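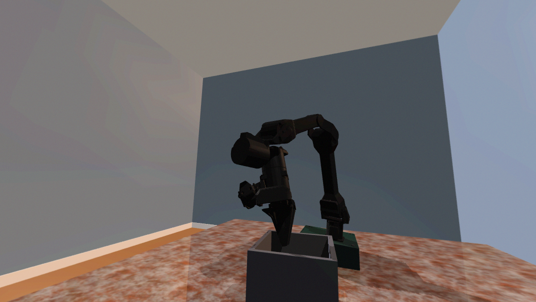 The simulated arm, fingers in the box, in the room with the marble-like floor.

TEACHING BY HAND, FROM A CHAIR

The Stilura arm has had a long August. For most of it, people at the Cartwright office have been steering the thing around a make-believe room with a hand controller, trying to teach it to reach into a box without hitting the sides. You would think a robot would come knowing about boxes.

The method is simple enough to explain to a relative. A person squeezes the controller and moves a hand, the arm on the screen moves the same way, and Skisum, our recording software, writes down every joint angle along the route. Do that 200 times and the learning program has something to chew on. Our target is 2,000, a number chosen in a meeting by people who do not hold the controller.

Going down is the hard part. The walls of the box are thin, the fingers are long, and from most viewpoints the front wall hides the tips just when you would like to see them. New operators tend to creep in at the speed of a cat entering a bath. The program learns that too, hesitation and all, so we now ask for one steady motion and throw out any run with a pause of more than 2 seconds over the rim.

We also threw out a batch of 20 runs in which the operator, a very polite person, backed the arm out of the box and gave a small wave at the end. The trained version had started waving. Opinion in the office was divided about fixing this.

Work on the real arm begins once the simulated one can manage the box from any starting pose. Until then, mistakes cost a click of the reset button, and the marble-like floor - nobody remembers picking it - stays unscratched.

Controller slots are open over lunch and after 4 p.m. Sign up on the Prikton page, and please take off your rings and bracelets first. They click against the handle and it drives the next desk up the wall.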